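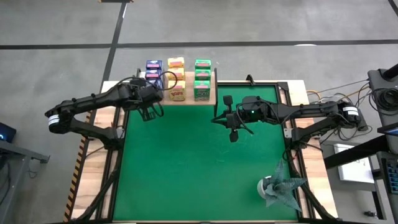

Okafor open day – who went?
2 min read

millrace_dan
Went to the Okafor open day in August and stayed until it closed. The table with two arms and a green mat was the one I spent time at. Snack boxes go on a wooden shelf at the back, grouped by color. They said it's practice for small-pack shelving at the Kurnulstead warehouse, which has nearly 900 items that size.
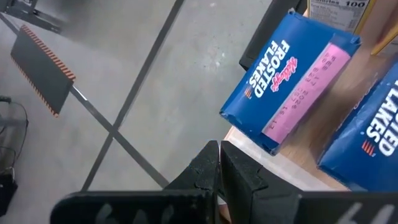 I asked about speed and got a straight answer, 4 boxes a minute on a good run. The woman at the table said they care more about crushed corners right now.

patchbay
4 a minute is slow. We had a Gerov cell at my last job that did a lot better than that.

millrace_dan
With mixed boxes or all the same?

patchbay
All the same, in a fixed feeder. OK, different job. I still wouldn't buy one.

tollgate77
I was there in the morning. Different sizes were out on the mat, so it isn't just the little ones.
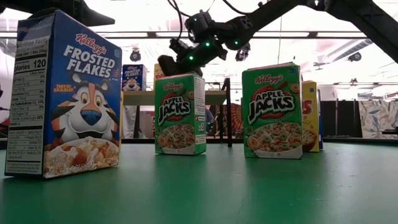
Frosted Flakes and Apple Jacks on the mat, arm over the top.

patchbay
Boxes are easy. Show me something soft.

tollgate77
They had small stuff out too. I think that's harder to judge from a demo. 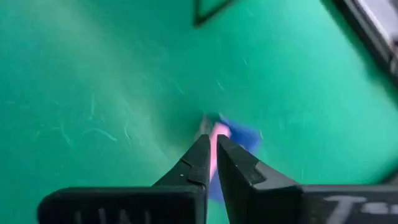 View from the gripper, pink and blue pieces between and beyond the fingers.

patchbay
Fair enough. Is Prilunmont doing one this year? It's 2 hours closer for me.

millrace_dan
No idea. I'd call them before driving.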